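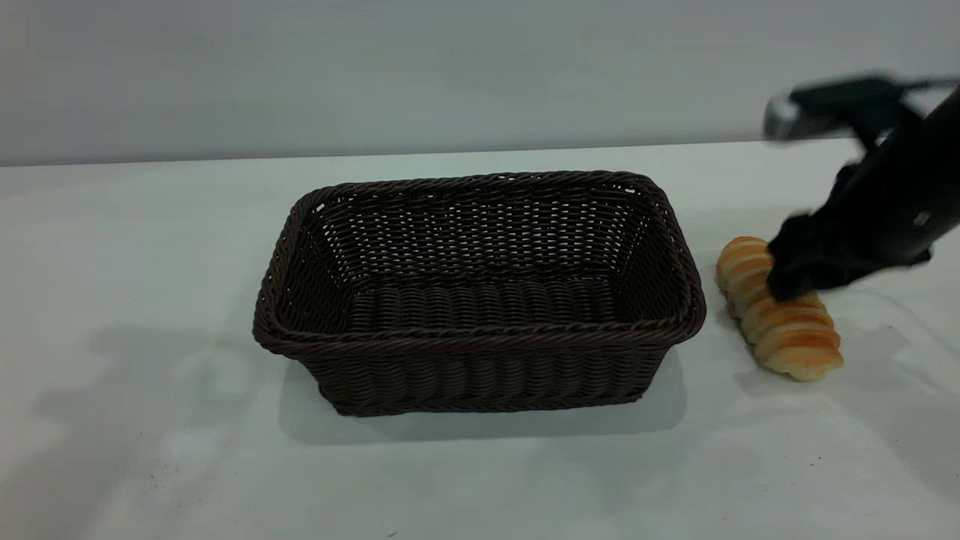
Bread Service and Plate Waste in a Student Dining Hall
Final report, Introduction to Food Systems
Group members: Solange Araújo, Gleice Rocha, Genivaldo Portela
Course instructor: Cremilda Dantas

Introduction

The purpose of this project was to find out whether the way bread is offered at lunch affects how much of it is thrown away. The study took place in the dining hall at Plondonmont, where bread has been free with every hot meal for many years. Kitchen staff had told the group that rolls often came back on the trays with one bite missing, or with none.

Our first question was whether students take less bread when they must ask for it. Our second was whether a smaller roll leads to less waste by weight. 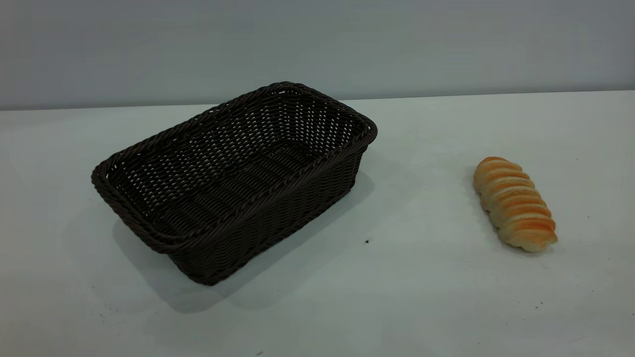
Earlier class projects at the school looked at milk and salad, and both found that students waste more of a food when it is placed on the tray for them. Bread had not been studied. It is cheap, it is baked early in the morning, and it does not keep well past the evening meal - three reasons the kitchen tends to prepare more than it needs.

Method

The study ran for 2 weeks in January. During the first week, bread was served as usual, with one roll set on each tray. During the second week, rolls were kept behind the counter and given on request. Lunch was observed from 11:30 a.m. until the line closed. Leftover bread was collected at the tray return, and whole and partly eaten rolls were weighed together on a kitchen scale.

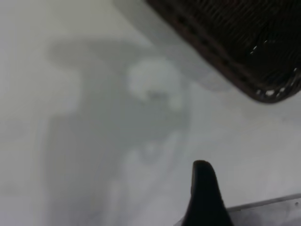

Figure 1. Woven basket, partial view.

A short survey was also handed out near the exit. It asked how often the student ate bread at lunch and whether the portion was too large. A total of 182 students returned the form. Kelly Pimentel, the dining hall manager, gave us the daily meal counts, which stayed close to 400 in both weeks.

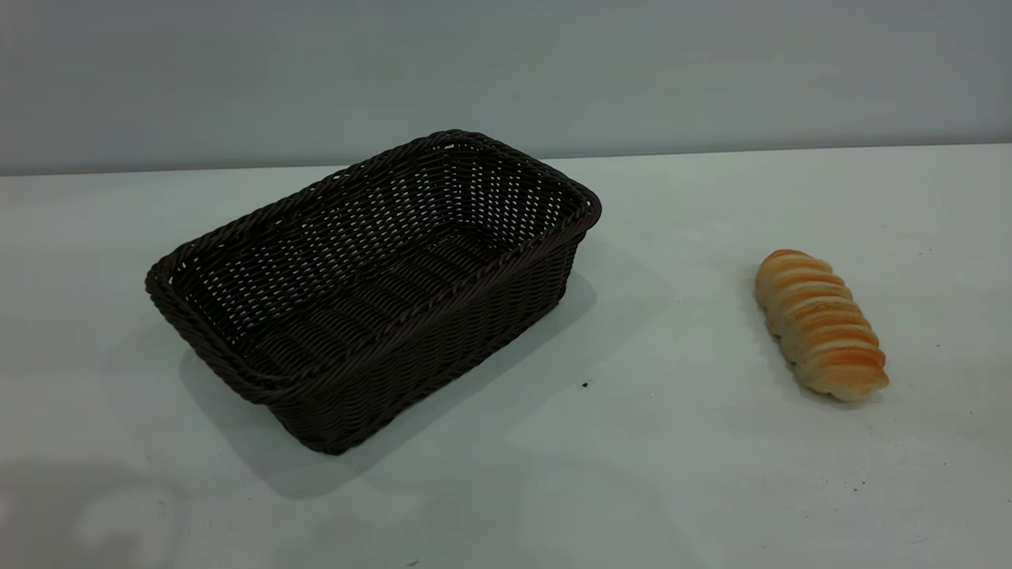
RESULTS AND DISCUSSION

In the first week, 104 pounds of bread were returned. The second week's total was clearly lower, although a spill at the tray return on one afternoon means that the figure for that day is missing. For this reason the group decided not to report a percentage change.

Most survey answers favored the request system. Some students objected that asking for bread slowed the line, and our notes support this for the period just after noon. The second question could not be answered, as the bakery was unable to supply a smaller roll in time.

Recommendations

The group recommends that the request system be tried for a full term - with a second server at the counter during the noon rush. Weighing should continue once a week, and whole rolls should be recorded separately from partly eaten ones.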